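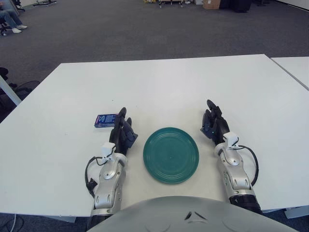 Teal plate on the white table.

I've been using the Lollow desk charger since September and people keep asking me if it's worth buying. Long answer in this thread. I paid for mine at the regular price.

First, what it is. A block with three USB-C ports, one older USB-A port and a cord that goes to the wall. It's made by Villetti. The same people did that flat travel adapter a few years back that I lost at an airport.

The box says 106 watts. That number is for the whole thing, all ports together. The top port gets most of it if you use it alone. Plug in a second device and the block splits the power again.

When it splits, everything drops for a second and comes back. Your phone will make its charging sound again. If your phone is next to your bed, you'll hear it every time someone plugs something in.

My laptop doesn't mind. My external drive does. It got disconnected twice in the first week. I moved the drive to its own plug and haven't had the problem again, but I didn't expect to need another plug after buying this.

Heat. It gets warm with a laptop on it and stays warm. I can hold my hand on it without trouble. Italo Gatti has the same model and says his runs hotter, but he keeps it inside a drawer. Don't keep it inside a drawer.

The cord to the wall is detachable. I like that. My last charger died from a bad cord that was molded in, and the whole thing had to go in the trash.

The cables in the box are short. There are 2 of them, both USB-C on both ends. Fine if the block sits on top of the desk. If you mount it under the desk, buy longer ones at the same time and save yourself the second order.

About cables, because this is where most of my questions come from. A cable that fits the port may not carry full power. Plenty of the thin ones that come with phones and earbuds top out well below what a laptop wants.

Ghazal Zamani wrote to me that her laptop was charging slowly and she was ready to send the block back. She swapped in the cable from her laptop's original charger and the slow charging warning went away. Try that before you start a return.

I put colored tape on my good cables now. Red tape means laptop. No tape means phone or headphones. It's ugly and it works.

Mounting. The block has no screw holes. Villetti sells a bracket separately, which I think is cheap of them. I use a Nondeck tray that clamps on the back edge of the desk. No drilling, and it came off clean when I moved the desk.

The Nondeck clamp has a rubber pad. On a painted desk I would put a piece of felt under it anyway. Mine left a faint mark that I had to rub out with a damp cloth.

The light on the front is white and it's too bright. There is no setting for it. I covered it with two layers of masking tape and can still tell when it's on.

Somebody asked about the app. There is an app. It shows how much power each port is using and wants an account before it'll show you anything. I looked at it for one evening and deleted it. The charger works the same without it.

Do not pay extra for the version with the wireless pad on top. I borrowed one from Abenezer Kumsa for a few days. My phone slid off center whenever my elbow bumped the desk, and then it sat there not charging all night.

Also, the pad version can't go under a desk for obvious reasons, so you end up with a brick and five cords in front of you.

Battery wear came up in the replies. The manual for my laptop says the battery is rated for 1,000 cycles. I'm not going to get there before the hinge goes. I keep the charge limit set to 80 percent because it's one switch in the settings and then I forget it exists.

If your laptop has that switch, turn it on. If it doesn't, I wouldn't lie awake over it.

Where I bought mine: the Alemayehu store downtown. They had one open on the counter and let me plug my own laptop into it. Online it was a little cheaper, but the return shipping was on the buyer.

The online listing had 1,734 reviews when I checked. I read the bad ones. A lot were about slow charging, and I'd bet many of those were cables. A smaller group said the USB-A port had stopped working. Mine still works, but I hardly use it.

Brayden Gauthier asks if it will run his gaming laptop. No. His came with a big power brick of its own and he needs to keep using it. The Lollow will hold the battery steady while he's doing email, and that's as much as I'd ask of it.

So who should get one? If you've got a normal work laptop, a phone and maybe a tablet at one desk, yes. If you only charge a phone, the small plug you already own is fine.

Asnakech Moges is sending me the two-port model next month so I can try it as a travel charger. I'll add to this thread once I've had it on a trip.

Edit to the cable post: yes, the wattage is sometimes printed on the plug end, in tiny gray letters. Use your phone camera and zoom in.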